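引き出し課題のデモ収集、何本で止めますか?
掲示板 > ロボット学習 > データ収集

投稿者:Ifeoma Akande
2024年3月14日

はじめまして。日本語は勉強中ですので、変な文がありましたらすみません。

アームで小さい引き出しを開け閉めする課題の例を集めています。今、使えるデモが270本あります。学習させた方策は、練習と同じ位置ならよく動きますが、引き出しの位置を少し変えると、指が取っ手の横を通ってしまいます。本数を増やすべきか、集め方を変えるべきか、迷っています。

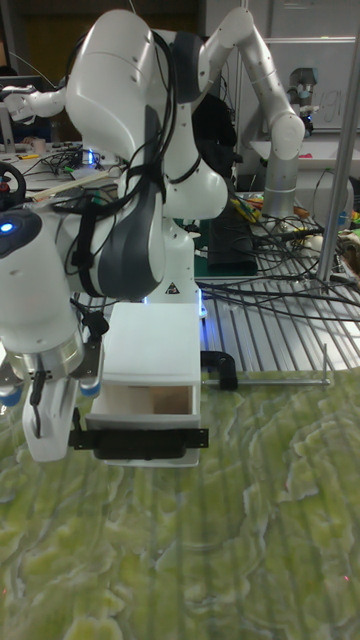 作業台の様子。引き出しは途中まで開いた状態。

操作は2人で交代しています。記録の管理はPiserというソフトです。

投稿者:sperl_nobu
同じ位置のデモをいくら足しても、あまり変わらないと思います。うちは973本集めてから気がついて、半分以上を捨てました。開始姿勢と台の位置を毎回変えて、まず100本だけ取り直すのはどうでしょうか。

投稿者:Ifeoma Akande
ありがとうございます。973本は大変でしたね……。

質問が一つあります。開始のとき、引き出しは完全に閉めておくほうがいいですか。私は途中まで開いた状態からのデモも入れています。失敗のあとにやり直す動作も覚えてほしいからです。

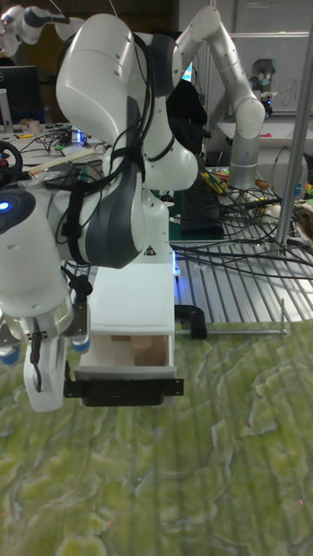 Wundarさんの意見では、途中からのデモを混ぜると方策が「今どの段階か」を迷いやすくなるので、最初は閉めた状態だけに統一したほうがいいとのことです。前のスレッドで同じことを書いていました。

投稿者:eltska
それには反対です。途中からの例がないと、一度ずれたときに戻れません。迷うのは操作者の癖がそろっていないからでは? 開ける速さが人によって違うと、平均のような変な動きになりますよ。

投稿者:sperl_nobu
癖の問題はありますが、私はWundarさんに近いです。混ぜるなら割合を記録しておかないと、あとで原因が分かりません。

投稿者:Ifeoma Akande
お二人の意見を読んで、記録の表に「開始状態」と「操作者」の欄を足しました。今までの分も動画を見直して、一本ずつ書き入れているところです。
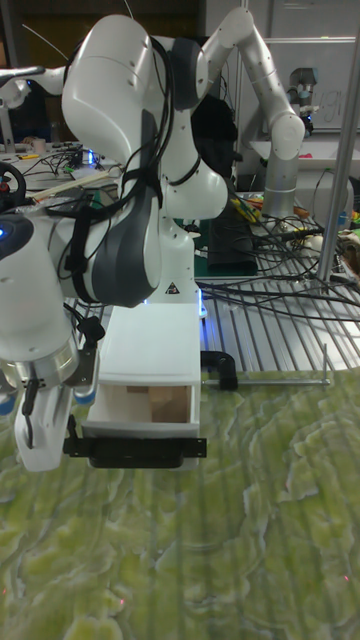
見直しで困っているのは、取っ手をつかむ前に長く止まっているデモです。考えている時間だと思いますが、そのまま学習させると、方策も止まるようになりませんか。切り取るか、全部捨てるか、まだ決めていません。

投稿者:eltska
停止の部分だけ間引けば十分です。ただし元のデータは必ず残してください。私は5月に上書きして、全部なくしました。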